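Progress report to the Harker Fund
Project: Learning to grasp soft fruit from simulated views
Prepared by Hamisi Lukumay, Omham Robotics Group
Sat 9 October

Since the last report we have moved from building the simulator to using it every day, and I'm very happy with how that feels. The arm, the gripper and the camera views all run together now, and a new grasping method can go from idea to first result in one afternoon. That used to take us most of a week!

Work this period

The main job was the pear set. Pears are a good challenge for us: one end is wide, the other is narrow, and a grasp that suits one end can be poor at the other. We had been training on balls and boxes, and the method (we call it Drustlow in the code, and the name has stuck) got lazy. It learned to aim for the middle of whatever it saw and close.

Drustlow now takes two views of each attempt. One comes from close to the gripper and the other from a fixed spot in the room. The close view tells it where the skin is between the fingertips. The room view tells it how the whole fruit lies and what else is on the table. Each view is encoded separately, and the two are joined only at the last step, where the method scores possible finger positions. We tried joining them earlier and training was much less steady. 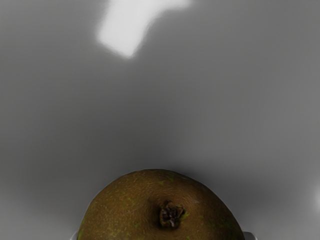
Figure 1. Close view in simulation, with the fingertips at either side of the fruit.

We put real effort into skin this time. Our old fruit was one flat color, and the model leaned on that heavily. The new textures have flecks, blotches and dark patches, and the lighting changes from run to run, so bright spots turn up on the surfaces too. I was worried that all this would slow learning down. It did for the first stretch of training, and then the curve caught up and went past the old one, which made for a very cheerful Monday meeting.

Results so far

We trained on 1,895 simulated attempts and held back 700 more for testing. The held-back attempts use textures and table layouts that the model never met in training. With both views, Drustlow beat the single-view version on the full test set, and the gap was widest for fruit lying on its side. That is the case we cared about most when we wrote the proposal.

There are weak points. When the stem end faces the close camera, the method still sometimes picks a spot too far down the neck. Other items on the table hurt it less than I expected, although an object standing close behind the fruit can pull the score off to one side. Illés has gone through the failures one by one and sorted them into 7 types, and that list is now steering what we add to the training set. 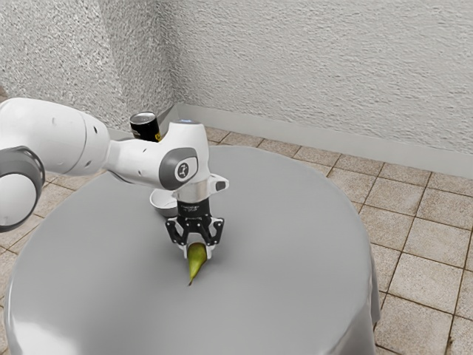
Why use two views when one camera would be cheaper?
The close view loses the overall shape of the fruit just when the fingers are about to close, and the room view keeps it. On our test set the second view helped most in those last moments, and a fixed camera adds very little to the cost of a setup.

Changes to the plan

We have dropped the separate step that guessed the fruit's outline before choosing a grasp. It was slow, and the joined views do the same work with less code. The time saved goes into contact modeling. At present our fruit is rigid, so we can judge where the fingers go but can't say anything useful about bruising. A slightly soft skin layer is the next big piece of work and I can't wait to get started on it.

Spending is in line with the budget. The only shift is from equipment to computing time, within the limit allowed by the grant terms.

Next steps

By December we plan to have the soft skin layer running, a second fruit set with more variation in neck length, and a repeat of the full test with the same held-back attempts so the numbers can be compared directly. The test scripts and the list of failure types will go to the fund along with that report.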